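About Saltham Laundry & Folding

Hi, and welcome! I started Saltham with 2 washers, 2 dryers and a folding table that wobbled whenever the spin cycle kicked in. I'd spent years at the Keskinen linen service, mostly sheets and tablecloths, and what I missed was regular people's clothes. T-shirts, mainly (I know, I know). I really do like folding a T-shirt.

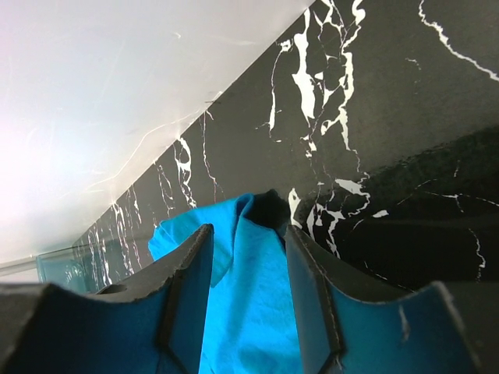

Bright blue on black marble.

We now look after laundry for 34 households between Cellia and the Trallholm road. You leave your bag by 5, we wash, dry and fold, and it comes back in stacks you can put straight in a drawer. Knits get picked up gently and never yanked, and every hem gets smoothed by hand before the first fold.
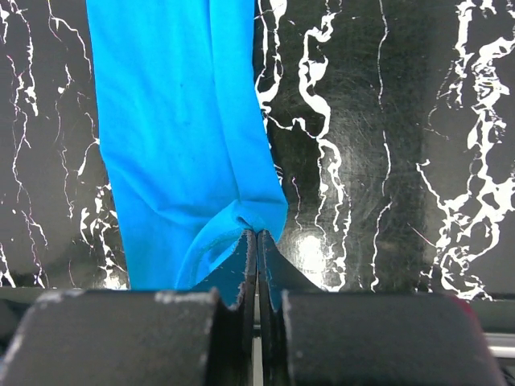 Do you iron T-shirts?
Only if you ask us to. Most cotton tees come out fine with a good shake and a flat fold while they're still a little warm from the dryer.

I'm picky about that shake, by the way. Two good snaps, sleeves out, then down on the table with the neckline away from you. If a shirt has sat crumpled in a basket overnight, it gets a few minutes on a hanger first. 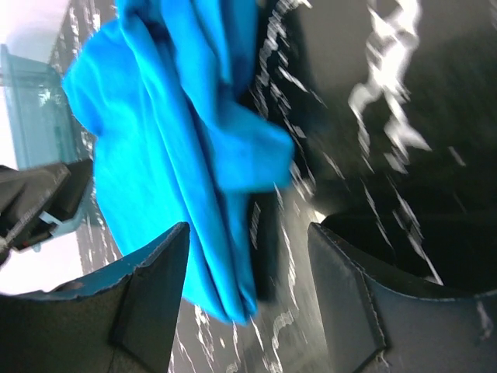 One of our Cellia customers wrote in February that her teenager had started folding his own shirts our way, and could we please come over and do something about the socks. We're working on the socks!

Bright colors travel in their own bag, and we turn prints inside out. Tell us if you like your tees rolled, too, I'm happy to do it.
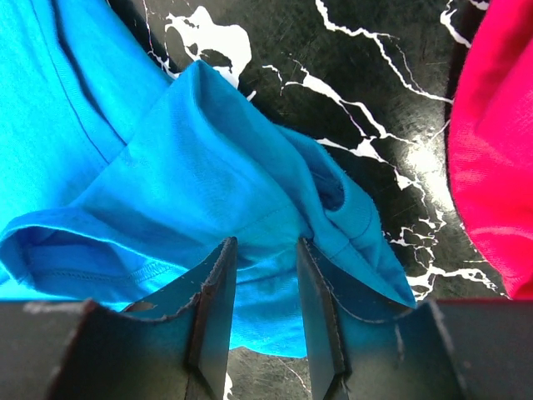
Finding Us

We're on the Saltham side of the bridge, with parking in back. Ring the bell if the front door sticks, and bring your own bag if you have one.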